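What a Translation Contract Pays For

When the small press Tranholm bought English rights to Irena Głowacki's third novel in February, the contract ran longer than the sample chapter. Most of its clauses dealt with the translator.

Nayara Paiva, who handles rights for the press, splits such a deal into two agreements. The first licenses the text from the original publisher, Clolano, for a fixed term and territory. The second engages the translator, either for a flat fee or for a fee set against royalties. The two are negotiated separately, and they often disagree on delivery dates.

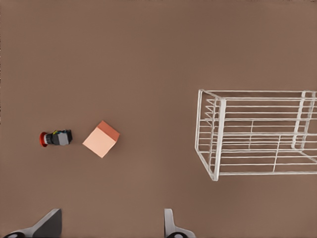 The usual point of friction is copyright. A translation is a new work, and in many countries the translator owns it until a contract says otherwise. Older forms assign it to the publisher outright. Newer ones grant a license that lapses when the book goes out of print - a condition that needs its own definition now that digital editions stay on sale with no stock behind them. Tranholm's form sets the floor at 200 copies a year, all formats combined.

First printings are modest. The Głowacki novel will start at roughly 3,000 copies, and the translator's royalty begins once the advance has earned out. Jörg Kettler, who has translated four novels for the press, asks for a share of audio income as well. "The narrator reads my sentences," he said. "The contract should record that."

Audio rights to the novel remain with Clolano and will be offered separately.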